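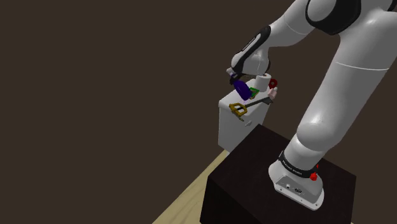
Steering the arm by remote control is the easy bit, Chandrasekhar Bangera wrote to us after the April issue, and people who moan about it have never tried to write the motions out by hand. Fair enough, I haven't. But I did spend a Wednesday going through what Cullavari has put out under the name Orkness, and I'm less cheerful than he is.

The claim is 1,612 demonstrations, all done by a person driving a simulated Franka arm with a hand controller. It sounds like plenty. Split it up by task and some get 200 while others scrape by on 50, and the thin ones are the fiddly ones. A bottle is a forgiving thing to pick up. A long key with an awkward handle and a charm dangling off a chain is another matter, and a simulator's idea of how a chain swings is only as good as whoever set it up.

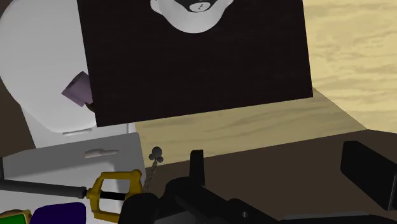
Then there is the driver. If one person does most of the sessions, the robot learns that person's habits, pauses and wobbles included, and the notes don't say how many drivers there were. They don't say how many attempts were thrown away either. I've asked Cullavari twice. Until I get a figure, I'd treat the success rates with some care, and I'd want to see the same tasks tried on a real arm.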